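Flukent Home Help > Kitchen > Food storage

Bananas going brown in the fruit bowl, and is the paper doing anything?

posted by falley100

Quick one, typing on my break. We buy bananas on Friday, they look great. By the middle of the week brown all over and nobody in my house will touch them except me. And I only want so many smoothies.

Bowl is a big white one from Vunden, sits on the counter by the toaster. Not in sun. My sister-in-law lines hers with paper and swears by it, so I tried a paper towel. Can't tell any diffrence in the color. Maybe fewer dents on the bottom one?

So what I want to know. Does the paper help or is it just for looks. Fridge yes or no, I've heard both. Should I split them up or leave the bunch together. And how brown is too brown for kids' lunches. Apples used to be in the same bowl but I moved those last month, saw somewhere that they make it worse. Avocados still in there.

Don't want to buy a gadget. Saw a banana hanger at Zuccaro, looked wobbly, and I have no counter left anyway.

zuccaro2995

Fridge. Let them get as yellow as you like on the counter, then in they go. The peel turns an ugly brown but the inside stays fine for days longer. Tell the kids to ignore the outside. Don't put them in green, they just sit there and never get sweet, I've done it, had to throw out the lot.

Freezer for the rest. Peel FIRST. Cannot stress this enough. I froze a whole bunch in the skins once and ended up hacking at them with a butter knife. Peel, break in half, bag, done. Two halves in the blender with milk, or thaw in a bowl for bread (they go watery, pour the liquid in too, it's flavor).

No idea about paper.

old_range_cook

Depends how warm your kitchen is. Mine is hot, we cook a lot, and bananas go fast no matter what. My cousin in the mountains keeps hers on the counter all week.

Also buy less? We get 6 at a time now. Used to get a giant bunch because it was cheap and half went in the trash. Cheap isn't cheap then. Or pick a mixed lot, a couple yellow and a couple green, loose ones off the shelf if your store lets you.

I tried the plastic wrap on the stems, everybody online says to. Worked maybe a little? Too fussy for me, you have to redo it each time you pull one off. Foil falls off. Wouldn't bother.

Move it away from the toaster!! Heat.

pantry_shelf_2000

Going in your order, sorry if choppy, dinner's on.

Paper: won't slow ripening. Good for two other things. Padding, because a banana lying on hard ceramic gets a soft flat patch where it rests. And clean up, when one splits the goo lands on the paper and you toss it, no scrubbing. Crumple it so it isn't flat. If it gets damp swap it out, damp paper under fruit is how you get mold and those tiny flies.

Avocados: get them out. Same issue as the apples, ripening fruit gives off a gas that hurries up whatever is next to it. Put them togther only when you WANT something ripe fast, paper bag, top folded over.

Splitting the bunch: people argue over it. I leave mine together, less chance of tearing a neck. A torn neck means it dries out and goes brown from that end. If one does tear, eat that one first.

Fridge: yes once ripe, agree with the post further up.

Too brown for lunches: kids care more than the banana does. Freckles are just sugar, sweeter and softer, fine in a lunch box if it's not getting squashed. Brown streaks, eat at home that day. Leaking, smells like wine, fuzzy anywhere, out. Black peel but firm-ish inside and smells ok is bread.

Last thing is the sorting, which fixed this at my house more than any storage trick. Don't judge the bunch as one thing, check each banana when you walk past. They don't go at the same speed even on the same stem. The bunch in my white bowl right now is a good case, paper scrunched up under it, top one is still golden, the one right below is streaked and speckled way darker than the rest, so that's tonight's, mashed on toast. The freckled yellow one under it can go in a lunch. Takes a second and you stop losing the whole lot at once. Oh and wash the bowl between bunches, soap, dry it all the way, then fresh paper.
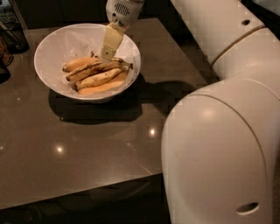
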